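Moving to a smaller place, and what I did about the walls

I moved to Worville in December, into a two-bedroom on the second floor with white walls in every room. The lease says they have to be white when I leave, so I have mostly let them be. It took me longer than I expected to settle in, and a few people have asked how the move went, so I am writing it up.

The old apartment had a lot of storage. The new one has one hall closet and a shelf over the washer. I got rid of 16 boxes before the truck came and should have gotten rid of more. Books were the hardest. I kept the ones I had read twice and the ones I had never opened, and gave away everything in between. I don't know if that was the right way to do it. I have already bought one of them back.

The movers were a small firm called Clodberg. They quoted me 800 dollars and charged me 800 dollars, stairs included. They were late, but they called first. One lamp got a dent in the shade, and I turned that side to the wall.

Heating has been the main surprise. The old building had radiators I couldn't control, and I slept with a window open all winter. In the new place I pay for it myself. The first bill came to 200 dollars, which got my attention. I bought foam strips for the windows and a thick curtain for the bedroom, and I keep the door to the hall closed at night. The second bill was lower. The curtain also cut down on the noise from the road – I hadn't bought it for that, but I will take it.

I had my mail forwarded, and that part went badly. My new unit shares a street number with a building one block over, and for three weeks my letters went there. If you are moving, write out the full address on every form, including the unit, and check that the form kept it. Two of mine dropped the unit number without telling me. 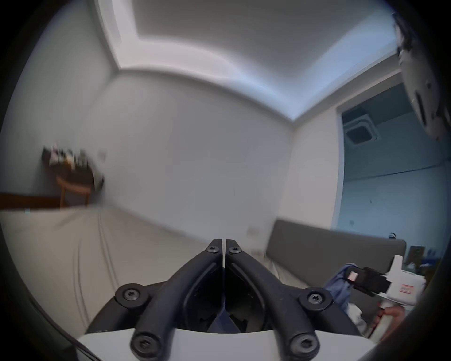 White walls, as promised.

As for the walls, I asked the landlord about nails and he said small ones were fine. I hung two prints and a mirror in the hallway and left the rest bare. I had planned to paint the bedroom gray and even brought home a sample pot, a shade with the number 2128 on the lid. I brushed a square of it behind the door, looked at it for a week in morning and evening light, and decided I didn't care enough to paint the whole room and then paint it back. The square is still there. It will need two coats to cover.

The kitchen is small but works better than the old one. Everything is within reach of the stove. I put the pans on hooks and the plates on the low shelf. There is no room for the big table, so I sold it and eat at the folding one – it seats two, or four if people are patient.

Still to do: a rug for the bedroom, a second key, and something to stop the bathroom door from swinging open on its own. I have tried a folded piece of cardboard and it lasts a day or two. I will probably have to take the door off and move the hinge.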